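Print this page | E-mail this page

Omo Home Arm, Set-up Guide
Section 4: Teaching the first kitchen chores

Before you start this section, the arm must be fixed to the table and the calibration of Section 3 must be finished. Please read also the cautions at the end, even if you have used another arm before.

4.1 What you can expect

Many customers ask us if the Omo can already do the housework. Our answer is: some small parts of it. It can put fruit away, move a cup and clear a small table slowly. It cannot yet wash a pan well or fold a shirt, and it should not carry anything hot. If you choose chores from the first group, you will have much less trouble.

4.2 Rehearse the chore in the simulator

1. Open Barnateo on your computer and connect it to the arm with the cable.
2. Choose Chores, then Clear Table.
3. Select the objects. For the first time take only two, one round and one hollow. They ask for different grips, and the arm must learn both.
4. Set the number of trials to 1000. With a smaller number the result changes too much from one run to the next.
5. Press Rehearse. The motors of the real arm stay off during this step.
6. When the run is finished, read the success rate. If it is under 40 percent, move the objects farther apart and repeat from step 3.

Note: A good rate in the simulator does not promise a good rate in your kitchen. Real fruit is soft in some places and every piece has another shape.

4.3 Choose the order of picking

When two objects stand close together, the order is important. The fingers need free space on both sides of the object. With a fruit and a cup almost touching, the arm may push one of them while it reaches for the other. A cup with its opening toward the camera can be taken by the rim, with one finger inside and one outside. A large round fruit has no rim, so the fingers must open wide and come down over its widest part.
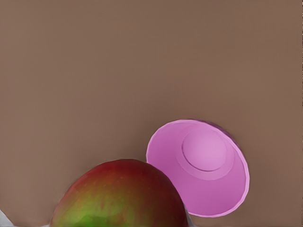
Grønli wrote to us after the first edition of this guide: "I can put away a fruit and a cup in three seconds, and your arm needs longer than this only to think. For me it is not a helper yet. But my mother cannot close her hand well any more, and for her the slow arm is already useful. You should write this in the manual."

We agree, and we have added the Slow Assist mode for such use. To set the order and the mode:

1. In Barnateo, open Order.
2. Drag the object with more free space around it to the first place.
3. Under Mode, choose Normal or Slow Assist. In Slow Assist the arm waits for a button press before each grip.
4. Press Save.

4.4 First try on the real table

1. Put the same kind of objects on the table as in the rehearsal. Use a plastic cup. Do not use glass.
2. Keep hands and sleeves away from the arm.
3. Press Start and hold one hand near the red stop button.
4. Let the arm finish one complete chore before you change any setting.
5. If a grip fails, write down which object it was and go back to 4.2.

Caution: Never reach between the fingers while the green lamp is on, also when the arm seems to rest.

Caution: Do not leave the arm working alone in a room with children or pets.

If error 19 appears, the camera has lost the object. Wipe the lens with a dry cloth, improve the light and press Start again.

Related items
Section 3: Calibration of the arm and camera
Section 5: Laundry chores (trial version)
Changing the finger pads
Ernumcombe test kitchen: list of tested chores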